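Meet Boma, the Breakfast Helper

Have you ever wished someone else would set out your breakfast? Boma is a kit with two robot arms, and it is made by a company called Kadlec for schools and clubs.

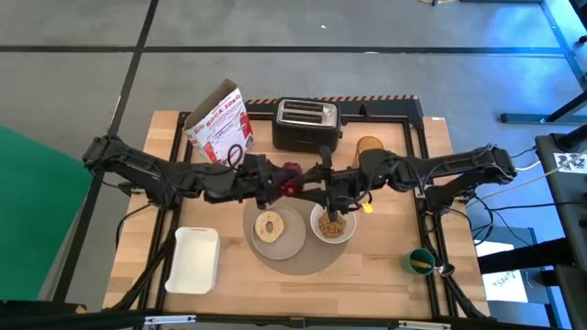
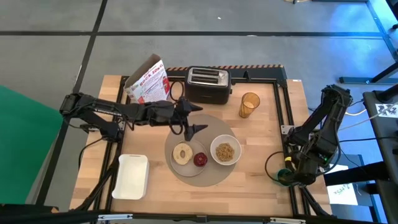
Two arms, one table, and a bagel on the plate both times.

Each arm has a gripper at the end – that's its hand! Silvia Trnka, who teaches in Mumurville, says her class of six needed some 300 tries before they were happy with their breakfast program, and they loved every single one.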